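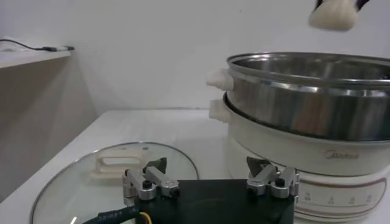

Mabli Yorath has owned her speedway sidecar outfit for nine years and has ridden it in anger for two of them. The rest of the time it has been in pieces, in her father's garage and then in her own. When I visited, the engine was back in the chassis for the first time since February and she was fitting the oil lines.

"It's a 664," she said. "People ask if that's a typo. It started out as a 650 twin and somebody bored it before I was born. I've got the receipt for the pistons but not for the work."

The frame is a Gundico, a make I had only seen in old programs. According to Yorath the shop built fewer than 100 of them, nearly all for left-hand tracks, and sold them as bare frames with a bag of brackets. Buyers found their own engine, forks and wheels. Hers carries number 402, but she doesn't read anything into that.

"They started at 300 or 350, depending on who you talk to. It made the place sound busier. I've met a guy who has a 397 and his is older than mine. He showed me the paperwork. The welding on his is better too, I have to say."

She bought it from a farm sale outside Jestley. The ad said "three wheel racer, incomplete," and she went with a borrowed trailer expecting a kit car. What she found was the frame, most of the sidecar platform, one wheel and an engine that had been stored with the spark plugs out.

"Full of mouse nest, both cylinders. I paid what they asked. I should have offered half. My dad stood behind me the whole time clearing his throat and I wouldn't look at him."

Her father had raced solos on grass and dirt and knew what the frame was before she did. He also knew the forks were missing and how long it would take to find a set. That part of the job ran to four years. She ended up with a leading-link fork from a road outfit, cut down and rebushed, with new links machined from plate.

"The first links were wrong. I'd measured with no weight on it, and when we sat two people on the thing the trail came out at nothing. You could turn the bars with one finger but it wouldn't come back straight. I did a lap of a field like that and parked it. The second set was 12 millimeters longer. You wouldn't think it would matter that much."

I asked about the crash, which most people who follow the class have heard some version of. She was happy to go over it.

"It was practice. It wasn't even a race. We came out of turn two, the chain let go, wrapped around the sprocket and locked the back wheel. Kubíček was on the platform and he went over the top of me. He landed on his feet, ran about three steps and then fell down. I went into the fence with the bike. Broke my wrist and the collarbone on the same side. He had a scratch on his chin."

Kubíček, her passenger for both seasons, has since moved away and rides with another crew. They are still on good terms. He sent her the chain guard off his old outfit, and it is on the bike now with two of the original bolts.

The damage was worse than it looked at the track. The left side case was holed, the sidecar wheel spindle was bent, and when she stripped the engine she found a crack running from the rear mount toward the drive-side bearing. She had the cases welded once by a shop she won't name. The repair lasted one afternoon on the test stand.

"They did it cold. You can't do old castings like that cold, you have to bring the whole case up and let it come down slow. I knew that and I didn't ask. I just dropped it off and assumed."

The second repair was done by Radton, a two-person outfit that mainly does pump housings and marine parts. They stripped out the bad weld, built the area back up, and line-bored the bearing housings afterward. She had to wait five months for a slot. The cost came to more than she paid for the whole bike at the farm sale.

"It was fair. They sent it back with a sheet showing every measurement they took. I've kept it in the book."

The book is a ledger with a green cloth cover where she writes down everything she does to the outfit. Jetting, gearing, tire pressures, what the track was like, who was on the platform. Her father kept one for his solos and she copied his columns. There is a gap of 14 months after the crash with only one entry, which reads "moved engine to other bench."

I wondered whether she had thought of selling.

"I had it listed for a week. A man called who wanted the frame to hang on a wall in a restaurant. I took the ad down after that. I don't have anything against restaurants. I just figured if it was going to hang on a wall it could hang on mine."

Most of what she has changed in this rebuild is on the chair side. The platform used to be plywood over steel tube, and the ply soaked up water and oil until it weighed more than the tube did. It is now alloy sheet with grip tape. The grab rail has been moved back three inches. Her new passenger, a cousin, is shorter than Kubíček and couldn't get her weight over the rear wheel without letting go of one hand.

"We practiced on stands in the driveway. She'd hang off it and I'd call out left, left, out, in, and the neighbors would go by with the dog. She's got good balance and she isn't scared of it, which worries me a little. I'd like her to be a bit scared."

The primary drive is a belt now. She looked at going back to chain and had even bought one, but the belt runs cooler and she can change it between heats without draining anything. The clutch is still the old one, with new friction plates. It drags when it gets hot and she has no fix for that except a strong left hand.

Carburetion is the part she likes least. The bike has a pair of carbs that were sold as a matched set and aren't. One has a different slide cutaway, and she ran a whole season thinking she had an ignition fault.

"I changed the coil, I changed the leads, I changed the magneto for one I borrowed, then changed it back. Then one night I had both slides out on the bench next to each other for some other reason and saw it. A whole season. We finished fourth in the club table with one cylinder doing most of the work."

On methanol the engine makes good power up to a point and then very suddenly stops making it. She has never had it on a dyno. She gears it to stay out of the top end and tries to carry speed through the turns, and says the long frame suits that anyway. The shorter modern outfits get off the start better and turn tighter, and on a slick track she can't stay with them. Give her a deep track with a cushion on the outside and she thinks she has a chance.

She is entered in the vintage class for next season and may do two open meetings if the engine holds together. She wants to run it on the stand first, an hour in total, in short bursts with a look at the oil each time. Then the field again. Then a practice day, with a new chain on the rear and the guard on.

"I check that chain every time I walk past it. I checked it before you got here."

Before I left she asked me to hold the tank in place while she looked at the clearance over the rocker boxes. It was close on the right side. She took the tank off again, wrote something in the book, and went to look for a thicker rubber.

The interview took place over one afternoon and a phone call afterward. Anyone with a Gundico frame, or part of one, is asked to get in touch with Yorath through the club. She would like to see any frame number below 350, and she is still looking for the correct sidecar wheel hub.

Nov 24, 2018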